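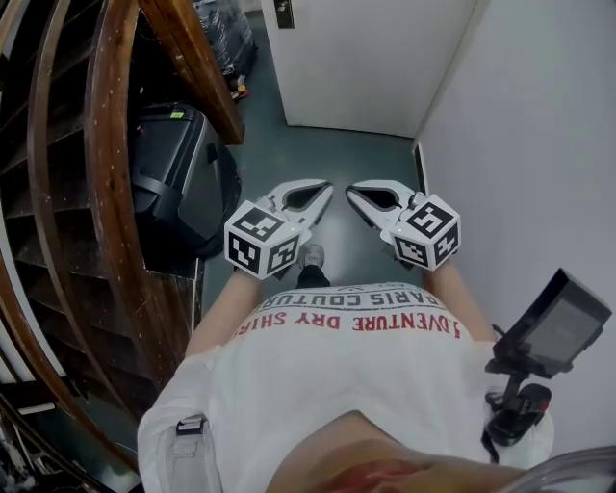 Vinberg House Residents' Association, minutes of the December meeting, held in the Juhl Room at 7.30 pm. Oluf Kragh took the chair. The last minutes were agreed. The main item was the painting of the ground floor. The dark wooden staircase will keep its present colour, and the pale grey wall facing it will be done again in the same shade. Flat 2 asked for white but did not press it. The passage there is narrow, so prams and bicycles must be out of it while the painters are in.

Quotes. Eseo asked 2,000 for the whole job, with 200 payable on booking. Skullville Decorators did not reply. Eseo accepted, all in favour.

Bins. Collection stays at the Juhl Road gate. The lid on the glass bin is still broken. Oluf to ring again.

Funds. The tea and postage tin stands at 106.

Any other business. Front door key copies to be ordered through Oluf.

Meeting closed at 8.40 pm.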